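About us

Hello, and thanks for clicking through to the page that hardly anyone clicks on! I'm the one who started Trarirell, and I still write these bits myself (badly, in the evening, with a cup of tea going cold). We sort out other people's cables. Offices, schools, the cupboard under your stairs, anywhere with a box of black leads that everyone is afraid to throw away.

It began with my own drawer. I tipped it out one December and there were 30 leads in it, and I could name the job of 8. After that I did the neighbours, then a dental practice, then the whole of Fullia House, all 362 desks of it, and by then it was plainly a business.

My rule is that everything goes on the floor first. Flat box, its adapter, the thin lead, the thick lead, all out where you can see which belongs to which before anybody starts winding.

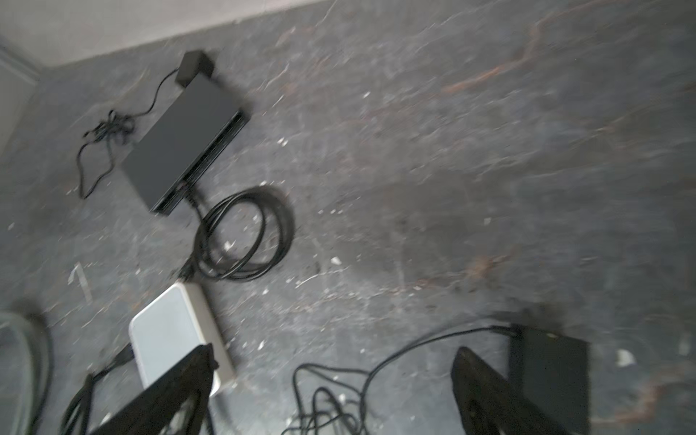

Loose coils are the only way to go, according to Bakker, and pulling a lead tight round its own plug is asking for trouble. We have that argument most mornings and I've more or less given in. Big floppy ovals for the thick ones, then, and a bit of patience for the thin ones, which can knot themselves in the time it takes to find the labels.

We moved into the Grellumier yard last spring and it's been lovely having room to spread out. You can bring things in by the bagful, and we'll sort, coil and label while you wait or post it all back to you.
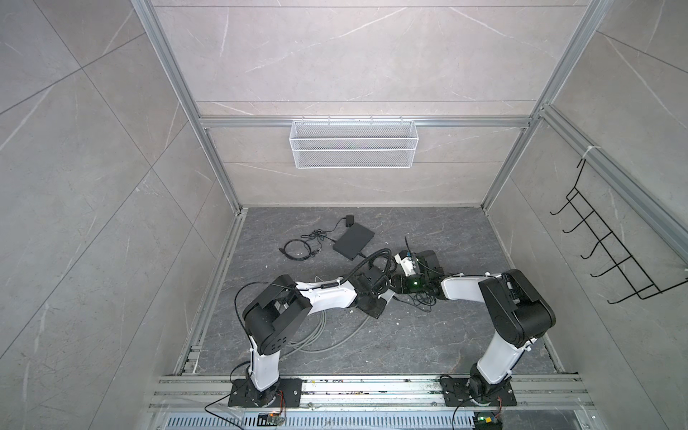
Storage is the half of the job I enjoy most, because it's cheap and you see the difference straight away. I'm forever telling people to get things up off the floor! A long white wire basket hung from a crossbar will swallow a surprising amount, and a black rack with five hooks gives every coil its own place, even if you fix the top with a cable tie. Drop us a line if you'd like a hand with yours.

Comments

Tried the floor thing on my loft box. Still going two days later but I've found my old radio charger!

Do you take printer leads? I must have 600 of them.

We do, bring them all in.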